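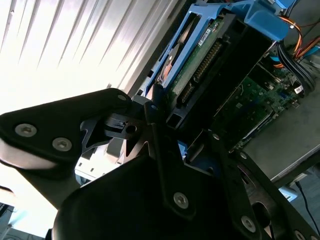

Jury duty: can they keep you if your boss says no?

Legal Talk > Courts and Juries

joelle_s
Got my summons for March and my manager at Grasen is already making faces about it. She told me to "just write back and say work can't spare you." Is that even a thing? I've never been called before and I really don't want to start off on the wrong foot with a judge.

lockyer101
Not a thing in any county I've lived in. Work being busy isn't a hardship, everybody's work is busy. You can usually ask to postpone once, and the form for that is on the back of the summons or on the court's website. Pick a slow month and send it in early.

nele.r
I'd disagree a little with lockyer. I got excused outright for work, but I was the only person at a two-person shop and my boss wrote a letter saying we'd have to close for the week. The clerk called me back the next day and was super nice about it! So it does happen, it just depends on who reads your letter.

lockyer101
Sure, but that's a tiny shop. Grasen isn't closing its doors over one person. I stand by postpone.

joelle_s
Ha, no, there are a couple hundred of us. What about pay? Handbook says "jury leave is granted" and then nothing about money.

Uyen_H
Depends on your state. Mine says they can't fire you or punish you for going, but they don't have to pay you either. I got the court's daily check, which covered parking and a sandwich (a small sandwich). Email HR and get the answer in writing, don't go by what your manager says in the hallway.

mjjoo
Seconding the email. When I was at Matari they paid full wages but wanted the attendance slip from the clerk, and I'd tossed mine. Took me forever to get another one.

Also bring a book and a sweater. I sat for 2 days and never got picked, and I was kind of disappointed? I wanted to hear the case.

nele.r
Same, I'd go now if they called me. Joelle, are you thinking of postponing or just going?

joelle_s
Just going, I think. Emailed HR this morning, will post when they answer.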